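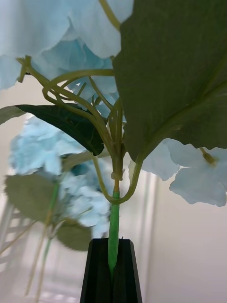
The Flowers That Will Outlive Us

My aunt kept a bowl of plastic roses on the television for the whole of my childhood, and when the television went, the roses stayed. They had gone the colour of weak tea. I swore I would never own a fake flower, and I kept to it until March, when I came home with an armful of blue hydrangeas and a black vase to put them in.

The trade has moved on since the roses. Natália Caldeira, who buys for the homeware shop Tratico, sold 400 faux stems in her first year and 1,000 in her last. "People used to ask me to wrap them so the neighbours couldn't tell," she says. "Now they ask which blue."

Blue is a sensible choice. Real hydrangeas change colour with the soil and sulk in a warm room, so a slightly unlikely one raises no eyebrows. Caldeira's advice is to spend your money on the petals and your time on the stems, which arrive folded flat and need bending. Nothing in a garden grows dead straight.

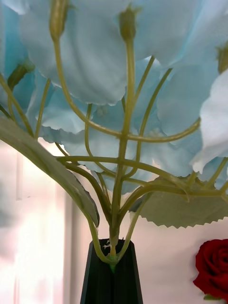
Pale blue petals, a dark faceted vase and no water to change.

A narrow neck helps, as it holds the stems together and hides where they end. The trouble starts when you sit down. Most arrangements are made by someone standing up, then admired from a sofa, where the view is all stalk and underside. Crouch before you declare yourself finished.

Then there is the dust. Marin Nikolovski, who dresses hotel lobbies, goes over his with a hairdryer on its cool setting every 6 weeks. I have a soft paintbrush and good intentions. My aunt, shown the result, asked whether I was remembering to water them.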